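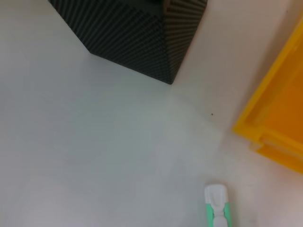
Hollow, boxy voice recordings in a small room with foam already installed

Wodeo Help > Sound and Acoustics > Small Rooms > Voice Recording
Search this section Go

Oleksandra Moroz
Posted 31 August 2026

I record spoken instructions for a language course in a spare room in Rurnutdale. The room is nine feet one inch wide and noticeably longer than that, with an eight foot ceiling. The floor is vinyl. The walls are painted drywall, and there is a hard-topped table against the short wall with the microphone on a desk stand.

In July I bought a set of one-inch foam tiles and covered most of the wall behind the microphone. The sharp ringing after a hand clap is mostly gone. The voice, however, still sounds as if it was recorded inside a cabinet. It is worst on vowels. Listeners have described it as "hollow" and "like speakerphone."

I ran a slow sine sweep from a small speaker at my mouth position and looked at the response. There is a deep notch at 700 Hz and a smaller one farther up. At the bottom there are two strong peaks at 42 Hz and 62 Hz. Above 1,000 Hz the decay is short. Below that it is much longer and uneven.

Things I have tried:
- Moving the microphone closer to the foam. Slightly worse.
- Turning down the low mids with an equalizer. Thinner, still hollow.
- A second layer of the same foam over the first on one section. No change I could hear.
- Closing the door. No change.

Should I buy more foam, or is the problem somewhere else? I would like to stay in this room. The landlord allows screws but not adhesive.

Vitalii Moroz
(no relation)

You have three separate problems with similar symptoms. Treat them in this order.

Table reflection. The notch at 700 Hz is almost certainly the table. Sound reaches the microphone by two paths, one direct and one that bounces off the tabletop. When the second path is longer by half a wavelength, the two cancel. Half a wavelength at 700 Hz is a little under ten inches, a typical path difference for a seated talker with a microphone on a desk stand. The smaller notch you saw farther up should be at three times that frequency. If it is, the diagnosis is settled.

An equalizer cannot repair a cancellation. Boosting that band raises the direct sound and the reflected sound together, and they still cancel. It also moves whenever you lean forward, so any fixed correction is wrong half the time.

To confirm, repeat the sweep with a folded comforter over the whole table between your mouth and the microphone. Leave everything else in place. If the notch becomes shallow, the table is the cause. A tablecloth or a mouse pad is too thin at this frequency and will give you a false negative.

The permanent correction is geometry. Take the microphone off the desk stand and put it on a boom arm, at mouth height, one hand's width from your mouth and slightly to the side. The direct sound gets much stronger relative to the bounce, and the notch fills in. You can also pull your chair back so that the table is no longer under the line between you and the microphone. Keep the working area of the table clear while recording.

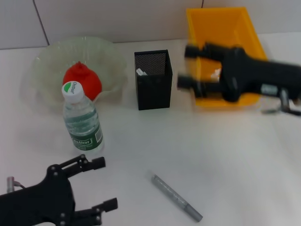 Loose objects with thin walls can buzz in sympathy with a low voice, and the buzz is easy to mistake for distortion in the preamp. Sweep slowly, put a finger on anything that rattles, and move it to another room.

Uneven absorption. One-inch foam works well at high frequencies and does very little lower down. Your decay figures show this clearly: short above 1,000 Hz, long below. You have removed the treble from the reverberation and left the rest, and the ear hears the remainder as a box. More tiles of the same thickness will exaggerate it.

You need depth. Rigid mineral wool or dense fiberglass, four inches thick, in a simple lumber frame with breathable fabric on the front. Mount it with screws and leave a gap of two to four inches behind it. The gap extends the useful range downward at no cost. To test the fabric, hold it to your mouth and blow. If air passes freely, it is suitable. Vinyl and tightly woven nylon are not.

Wear gloves and a dust mask when cutting the wool, and wrap the edges fully.

Placement for a cardioid microphone: the first panel goes on the wall behind the talker. The microphone faces that wall. The wall behind the microphone is the one it is least sensitive to, so your tiles are currently in the least useful location. Second and third panels go on the side walls at head height. A fourth over the table, hung from the ceiling, is worthwhile with an eight foot ceiling. Put a rug on the vinyl.

Room modes. The peak at 62 Hz matches the nine foot one inch width. The one at 42 Hz will be the length; measure it and check (divide 1,130 by twice the length in feet). Both lie below the fundamental of most speaking voices. For speech, turn on a high-pass filter and stop thinking about them. If you start recording a bass guitar in there, that is a different thread.

Do the table first. It costs the price of a boom arm and you may find you need fewer panels.

thongdee_audio

Just use a closet full of clothes. Worked for me in Hodorville for years and I never measured anything.

Oleksandra Moroz

The comforter test was positive. The 700 Hz notch went shallow right away, and the upper one was at three times the frequency as described. I have ordered a boom arm.

On the closet: mine is too shallow to sit in with a script and a lamp, but thank you.

One follow-up. The side wall on the left is mostly window. Can I leave that side untreated, or would a heavy curtain be enough?

Vitalii Moroz

A curtain will do if it is heavy and gathered. Buy twice the width of the window so that it hangs in deep folds, and set the rod a few inches off the glass. Stretched flat it behaves like your foam and only takes the top off. It will never match a four-inch panel, so put the better panel on the right wall and move your chair somewhat toward that side. Do not sit at the exact center of the width. Run the sweep again after each change, at the same level and with the speaker in the same spot, otherwise the plots cannot be compared.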